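Can Robots Do Chores Yet? The Bagging Problem
Final report, group 4
Lemlem Tilahun, Karthik Fakir, Xinyi Dong

1. Why bags

Our first proposal was laundry, like everyone else's. Jiahui Tang (our TA) said pick something smaller. So: shopping bags. Putting an item in a thin plastic bag at checkout, or lining a trash can at home. A kid can do it. Question for the report is can a two-armed robot do it yet, and would a store ever want one.

Short answer, sort of, and not yet.

2. What makes it hard

Thin plastic has no shape of its own. Every time it gets touched the opening moves. It's also see-through and shiny, so camera has trouble telling front layer from back layer. Rigid stuff like boxes and cans is much further along, see the reading list from week 5.

Two arms help a lot. One to hold, one to work. But then both have to agree on where the bag is.
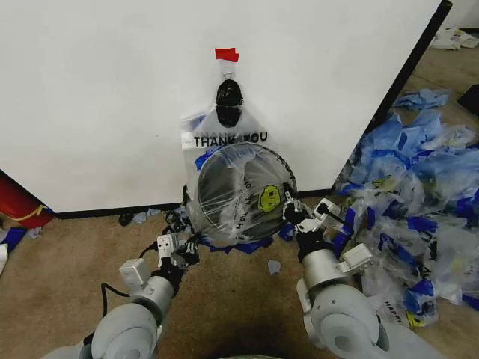
We split the chore into steps: get one bag off the pile, find the rim, open it, put the item in, let go without dropping everything. Xinyi wrote the scoring sheet. A try only counts if the item ends up inside and the bag isn't torn. No partial credit, which we argued over for most of a Wednesday.

3. Results

76 tries total. Opening was the worst step by far, more than half the failures. Usual problem was both fingers closing on the same layer, or grabbing two layers on one side, so pulling does nothing. Second worst was letting go. Plastic sticks to the fingers and the item comes back out with the hand.

Item going in was the easy part once the mouth was open. Did not expect that.
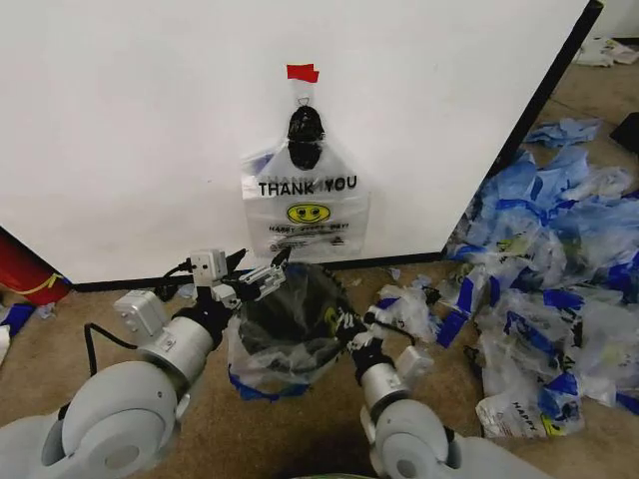 Fig. 2. Both grippers on one bag, second bag taped to the wall.

Bag type matters too. Karthik thinks stiffer plastic would fix half our failures but we ran out of time to test it, so that's a guess.

4. Would a store use it?

Talked to Guilan Liao, who manages the Dreltevik grocery near campus. She said a decent bagger doesn't think about the bag at all, it's open before the first item gets there. On a busy day they go thru 2,000 bags. Ours would hold up the line at the first one.

At home maybe different. Slow is ok if no one is waiting. But a home robot needs to recover from its own mistakes and ours needed one of us to reset alot of the time.

5. Next time

- more tries per bag type, 200 would be good
- some way to feel one layer vs two, camera alone isn't enough
- start the writeup before July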